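Chapter 6
Surface Finish and the Perception of Form

Reading time: 6 minutes
Last updated: 14/05/2026

A finish is the outermost layer of a manufactured object and the only part that most users ever see. It controls how the object reflects light, how easily it is cleaned, and how quickly it shows wear. This chapter covers the measurement of gloss, the grading of satin and matte finishes, and the effect of each on how a curved shape is read by the eye.

Gloss is measured by directing a beam at the surface at a fixed angle and recording how much of it leaves at the matching angle. A high reading means that most of the light is returned in one direction. A low reading means that the light is scattered. Scattered light produces no sharp highlights, so the eye must judge curvature from slow changes in tone.

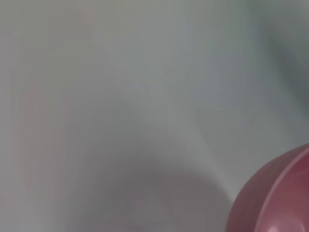 Figure 6.1 Shading on a pale curved surface with a matte-to-satin finish. No hard lines are present.

Flat test panels give repeatable readings, but curved parts do not. The meter needs full contact with the part, and a gap under one side of the housing lets in stray light. The usual remedy is to coat a flat panel in the same batch and to measure that instead. The Brernham works followed this method for its Campbell line of washbasins. In November it checked 2698 panels and rejected 28 of them for uneven finish. Most of the rejected panels came from the outer rows of the kiln, where the temperature was lowest.

Section 6.1 defines the terms used in the rest of the chapter. Section 6.2 sets out the Plevmont scale, which sorts finishes into grades by gloss reading. Readers who have already worked through the exercises on diffuse reflection may begin at Section 6.2.

This site uses cookies to remember your place in the text. Accept | Manage settings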